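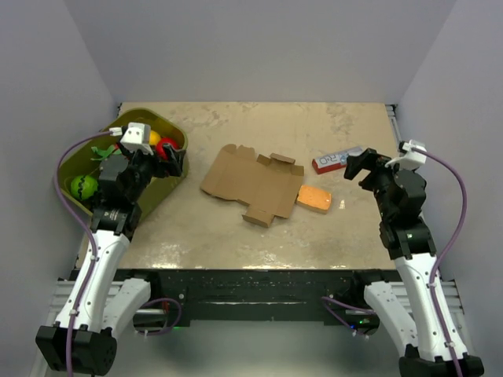 2020-02-24

The second season of survey work on the Habte ridge has now been written up, and I have been given permission to share a short account of it on this blog. The full report will be issued in May. What follows is a personal summary and should be read as such.

The ridge lies to the north of the village of Mukel, above a dry stream bed that carries water for a few weeks of the year. Farmers have long known that cut stones come up with the plow on the lower slope. The first season, directed by Mwende Swai, recorded the visible walls and collected pottery from the surface. It was her view at the time that the walls belonged to a single farmstead of no great age. The second season was intended to test that view.

It did not survive the test. Ground-penetrating radar was carried out over the whole of the lower terrace, and the results show a line of small rooms running east to west for almost 300 feet. Two trenches were opened across this line. In the western trench the team reached a floor of beaten clay, with a hearth set against the north wall and a storage jar sunk to its neck beside it. The eastern trench was less generous. Later digging, probably for building stone, had removed most of the wall, and only the foundation cut could be followed.

The pottery from the clay floor is the most useful evidence for dating. Jabari Nyanda, who is responsible for the ceramics, places the bulk of it between the years 800 and 1000. A few sherds are earlier, but they are worn and came from the fill beneath the floor, so they may have been brought in with the soil. Charcoal from the hearth has been sent for radiocarbon dating and the results have not been received. I would ask readers not to quote the pottery dates as final.

The purpose of the rooms remains open. Dr. Swai now favors a row of storerooms serving a market, and she points to the old track that passes below the ridge on its way to Lorneo. Mr. Nyanda is more cautious. He notes that cooking pots outnumber storage jars in the western trench, and that a hearth is an odd thing to find in a storeroom. My own opinion – for what it is worth – is that the building was put to more than one use during its life, and that two trenches are too few to settle the matter.

Several readers wrote after my last post to ask about the carved block built into the churchyard wall at Findov. It has been examined and drawn. The stone is of the same type as that used on the ridge, but the carving is of a kind found across the whole district, and no connection should be assumed. The block will stay where it is.

The trenches were lined and filled in at the close of the season, and the land has been returned to grazing. Visitors are reminded that the ridge is private property and that the removal of any object from the surface is an offense. There is nothing to be seen from the road. The finds are held in storage at Mukel and are not on display at present. Requests to study them should be made in writing – the address will be given in the report.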